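Skuneo K2 Magnetic Screwdriver Set: Review After One Summer

I bought the Skuneo K2 in May to replace a driver set I had been using since school. It cost 273 dollars less than the powered kit I was also looking at, so I didn't expect much. I repair older office desktops as a side job out of a shared shop in Sirnville, and a driver gets picked up and put down all day there.

What's in the case

The K2 has a ratcheting handle, a fixed handle, a short extension, a flexible extension and a tray of bits. The case is a hard shell with a foam insert. It closes with two latches, and one of mine was stiff for the first few weeks.

The ratchet is the best part. It has three positions and the collar turns easily with a thumb. The teeth are fine enough that you can work with very little swing, and that matters when you are trying to reach a screw down beside a power supply. The fixed handle is lighter and I use it for standoffs.

Bits

The bits fit well. The Phillips #2 has done most of the work and shows a little wear on one edge. The small Torx sizes are still like new. I weighed down a bit holder with spare screws to test the magnet in the handle, and it held more than I would ever ask it to. Bits do stay put when you turn the driver over, but the flexible extension has a weaker magnet and dropped a screw on me twice.

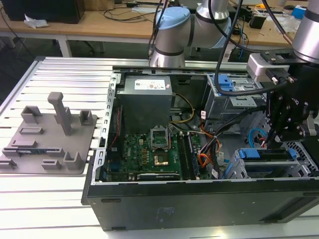
Bostalstead wrote under my first post on this set that the flexible extension was the reason they sent theirs back, and that a plain long-shaft #2 from the hardware store does the same job for less. I agree with the second part. For heatsink screws I now reach for a long fixed driver every time. I kept the set for the ratchet.

Grip and comfort

The rubber on the handle is soft and a bit wide for small hands. After a long afternoon my palm was fine, and with my old driver it was usually sore. The rubber picks up dust and thermal paste. Rubbing alcohol takes off both, though the printed logo is fading from it.

Drive cages are where I notice the size of the handle most. If the screws sit close to the case wall, the grip bumps the metal and you have to add the short extension.

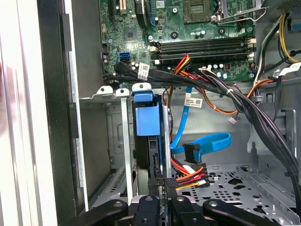
Drive cage and memory slots in an open desktop tower.

Price and where to buy

I paid 181 dollars from Vídalín, shipping included. Replacement bits are sold one at a time, and the #2 was in stock when I looked.

Good: ratchet, bit fit, easy to clean.
Not so good: flexible extension, stiff latch, logo wears off.

I would buy it again at this price. At 200 or more I would get a plain ratchet and a separate bit tray.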